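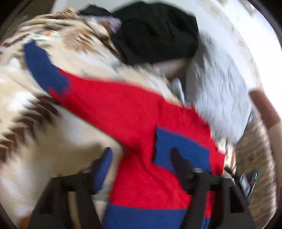 A hand-held gripper closes on red and blue knitted fabric during textile handling work.

Vutico opens Ellery workshop for textile handling demonstration

ELLERY — Vutico will open its Ellery workshop to industry visitors in September for a demonstration of hand-held gripper tools used to record the handling of soft household textiles. The program runs from 2 p.m. to 5 p.m. and includes 14 places at the work tables.

Visitors will handle knitwear, blankets and fleece items in mixed piles. Each participant will complete three tasks: separating one item from a pile, turning it over, and laying it flat. Operators will then replay the recordings and explain how finger position and gripper opening are prepared for use in training a robot arm.

"Knits are a difficult class of material," said Arnar Toft, technical lead at Vutico. "The pile obscures the edge, the fabric stretches under load, and a pinch taken a small distance from the hem gives a different result. We would like visitors to try the grasp themselves before they look at the data."

The Ellery session follows a smaller visit by laundry and garment-sorting operators from Brakalthorpe. Their comments led to two changes in the program: patterned blankets were added to the test piles, and the replay period was lengthened.

Yu-na Joo, who coordinates data collection, will lead the technical discussion. Topics include motion blur during fast transfers, labelling of failed grasps, and the treatment of recordings in which a second hand enters the workspace — a common occurrence when large items are spread.

A further session is planned for Zendedstead. Dates and capacity have not been finalized.

Attendance is free of charge. Registration is required, and closed-toe shoes must be worn in the workshop. Parking is available at the rear of the building.

Media contact: Yu-na Joo, Vutico, Ellery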